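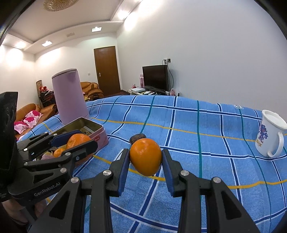
Selham Garden Club – Outings and Visits

Kozma Citrus Nursery open day, August

We left the Bostus parking lot at 7 in the morning with the bus windows already fogged up, and by the second coffee stop people were arguing over rootstocks, so I knew it would be a good day.

Kozma opens its gates to visitors once a year, and I had been trying to get us in for ages. The nursery grows 162 kinds of citrus under glass and out on the slope behind the packing shed. I had expected long rows of lemons and not much else. Instead we walked straight into a house full of kumquats, finger limes and a knobbly old citron that smelled so good I went back to it twice (three times, if you count the walk to the restrooms).

Our guide was Tímea Kocsis, the head grafter. She did a T-bud in front of us in less time than it takes me to find my knife, then did it again slowly so the back row could see. Her advice for anyone growing in pots: water deeply, let the top inch dry out, and stop moving the tree every time it drops a leaf. I felt personally addressed. She also had strong views on pebble trays – she thinks they do very little – and a few of our members are still upset.

The slope was my favorite part. There are 2,294 trees up there, planted on low ridges for drainage, with clover mown between them. The late oranges were still hanging next to next year's green fruit, and the whole hillside hummed with bees. Take a hat if you go. I didn't, and my neck paid for it.

Lunch was bread, soft cheese and bean soup in the old barn, and then came the tasting. Oranges first, mandarins after, with plain crackers in between. I liked the sharper ones best, but the vote in our group went to a sweet, easy-peeling mandarin called Vumari, which Kozma has been growing on for a few seasons and sells only at the gate. Four of them came home on the bus with us, taking up the whole back seat!

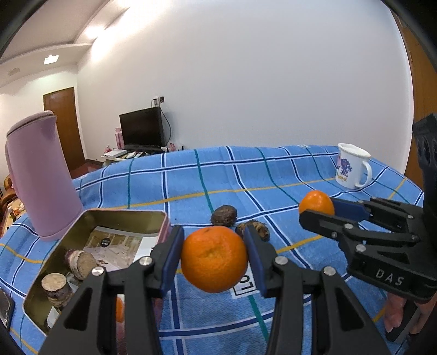

If you want to go next year

Book through the club, as the nursery takes groups only. Wear shoes you can rinse, and bring cash for the plant stall. The path up the slope is steep and loose near the top, but there is a bench halfway with a fine view over the glasshouses.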